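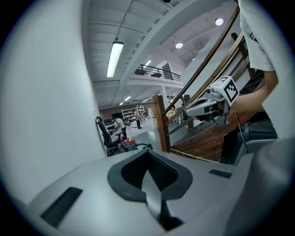 Handheld grippers, house rules, revised August

Stairs are out of bounds while recording. Stop, lower the gripper, climb, then restart the session on the landing.

Marker cubes get wiped at the start of each shift. A scratched face means a new cube -- no touching up with a pen.

Keep 30 inches between operators. Wulan wanted more, but the Custmont floor is too narrow for it.

Cables hang free below the grip and never go around the wrist. Sessions end at 15 minutes, even mid-task.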